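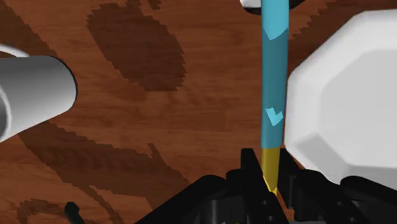
Clearing the table with Pillstead

Pillstead is a tidy-up planner for people who keep a robot arm in the kitchen. You lay out the table on screen and watch the job run in simulation. It costs $15 a month, and I tried it for 2 months.

Start with long things. Pencils and ladles roll or swing when bumped, so get them off first. For a ladle, set the grip next to the bowl, where the shaft meets the handle. 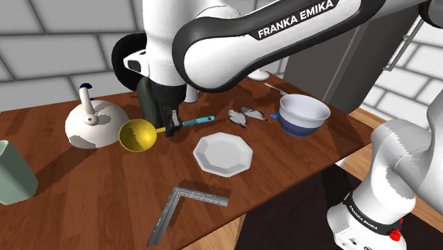 Scissors come next. Close them by hand before a real run - Pillstead has no setting for that. Plates go after, then anything with a lid.

Leave figurines for last and drop the speed to 16 percent. Baltasar Alcaraz, who answers the support mail, told me to save each layout under its own name. Do it. I lost one on a Sunday and had to place every cup again.
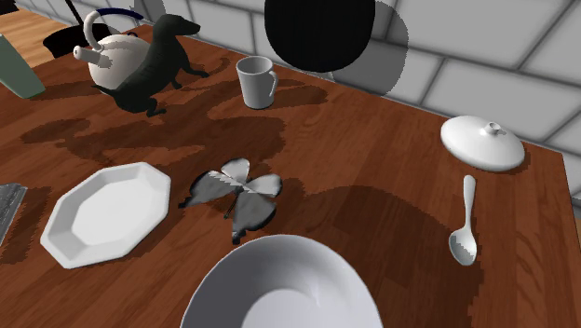

Table layout with kettle, mug, plate and two figurines.

Worth the price if you clear the same table every day. For a once-a-week job I would skip it.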